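Workshop notebook, Serndale soil bench
October, started writing at 7:40 in the morning, coffee not working yet

Picking up where I left off with the urea pots. The question from Hartmut Lenz was whether we can get away with one less nitrogen pass on the winter wheat if we go with the coated stuff, given what plain urea is costing us now (he forwarded me the Bornar price sheet again last night, as if I hadn't seen it the first time!). I told him I'd have something he could use before the order goes in, and that's getting close, so this week is all pots and leachate and not much else.

Setup, for whoever reads this later: 40 pots, the silty loam from the lower Grendholm field, sieved and mixed in the big tub. Half got plain urea, half got the coated product from Gowda, same nitrogen per pot. Everything watered on the same schedule with the same can. I pour through, catch what drips out the bottom, and run nitrate strips on it, then send a few vials out to the lab to keep the strips honest. 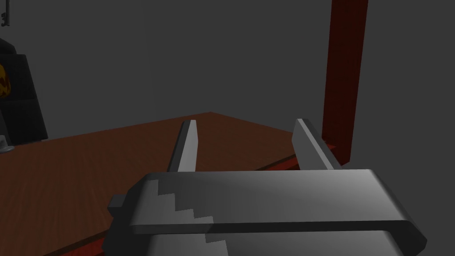

Gripper over the tabletop, render.

First thing to write down is that I messed up pot 9. I watered it twice on the first round – I had the can in my hand, the phone rang, and I went back to the wrong spot in the row. So pot 9 is out of the averages. I'm leaving it on the bench anyway because I'm curious what a double soaking does to the coated granules, but please don't anybody put it in the spreadsheet.

Strip readings so far look the way I'd hoped. The plain urea pots are leaking more nitrate than the coated ones, and the gap got wider between the second and third watering. The coated pots are slow to get going, slower than I expected to be honest with you, and that worries me a bit for spring. If the soil is cold and the wheat wants to eat early, there may not be much on the plate. We've only got bench temperature in here, so I can't say anything about that yet. Want to ask Hartmut if the old seed fridge still runs. Ten pots would fit in there if we took the shelves out. 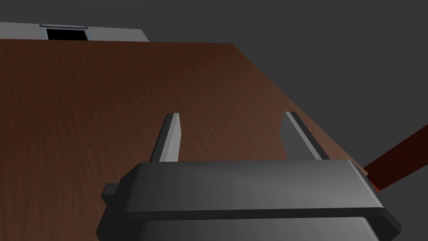

Top plate of the gripper housing.

Later, after lunch. Did the money part on the back of the feed bill and I'm copying it here before it gets lost. The coated product costs more per bag, no surprise, but what we'd save is a whole trip over the field with the spreader, and diesel isn't cheap either. Where it comes out depends almost entirely on what plain urea does between now and February. If it drops back, coated makes no sense for us. If it keeps going up the way grain did, then the difference between the two gets small enough that I'd go coated on the Grendholm side just to save the tractor hours. I would not do the whole farm on the strength of some pots on a bench, and I'll say so.

Also the scale was drifting again. Put the check weight on and got 99 where it should say 100, so I re-zeroed it and weighed the last batch over. They were fine the second time. Somebody please stop leaving it next to the heater.

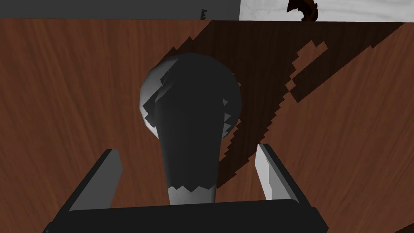
Round-headed gray piece between the gripper fingers.

To do:
Vials to the lab, labels on the lids AND the sides this time
Ask Hartmut about the fridge
Get a firm quote from Gowda with delivery in it, the last one left that off
More strips, we're down to the end of the tube
Dig one coated pot apart and see what the granules look like in there

Fourth watering is tomorrow first thing. I'm taping a note over pot 9 before I go home.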